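An afternoon with the hand tools at Clendell

The open day at Clendell began at two in the afternoon with coffee, a name badge and a film. The film had a robot folding a shirt, set to music, and it was edited so that you never saw both sleeves done in the same shot. I have been to enough of these events to watch for that sort of thing.

Clendell sells what it calls a teaching service. A customer, in this case the kitchenware firm Vukitz, wants a robot arm to pick items off a bench and put them in the right place. People do the job first, over and over, with a gripper held in the hand, and the recordings train the arm. The company has gathered more than 310 hours of this so far. It was less keen to say how many of those hours were any good.

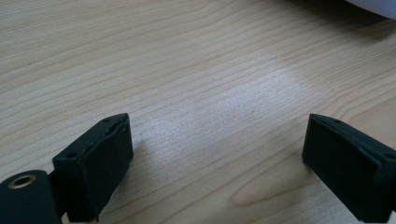 Thu Vũ runs the training floor and was the best thing about the visit, mainly for answering what she was asked. She has 23 people on the books and says a new starter takes three days to stop rushing. Her table has a wood-grain top, and the two black fingers go out over it spread wide, blunt at the tips, with small recesses along the upper faces. They are plain blocks. I had expected something cleverer for the money, and said so. "Plain is cheap to replace," she said, and moved on to the next visitor.

I was allowed a turn. The task was to lift a plastic lid and set it down on a paper mark, and it is harder than it looks. The tool is front-heavy, your wrist wants to roll, and you find yourself holding your breath. Of my first ten tries Vũ kept four. She threw out the others without much ceremony, one of them for what she called "dithering".

Then came the arm itself, under the name Grarnura, behind a rope. On the slide it had a success rate of 81 per cent. I asked what counted as a success and was told that the lid had to end up on the mark. Did it matter how long that took? There was a pause, and a man from sales offered to send me something. Nothing has come yet.

In fairness, the arm did move the lid, twice, while we stood there. On its third go it stopped short and waited, and a technician leaned over the rope and restarted it. Vukitz is due to decide in March whether to put one on a real line, where I assume there will be no rope.
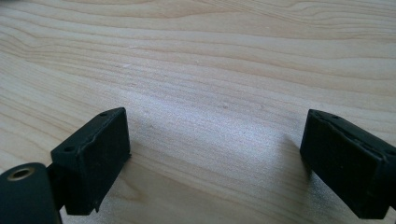

What the customer pays for

The price list was on the last slide and went by quickly. The arm is rented. The teaching is charged by the hour, and a change of product means more teaching. Vukitz changes its lids every season, and I asked Vũ whether the old recordings could be used again. "Some of them," she said. "Ask me when we've tried it."

The other guests were from a packing firm called Wyss, and they spent the coffee break working out the sums on the back of their programme. They folded it away when the sales team came over - I would have liked to see the total.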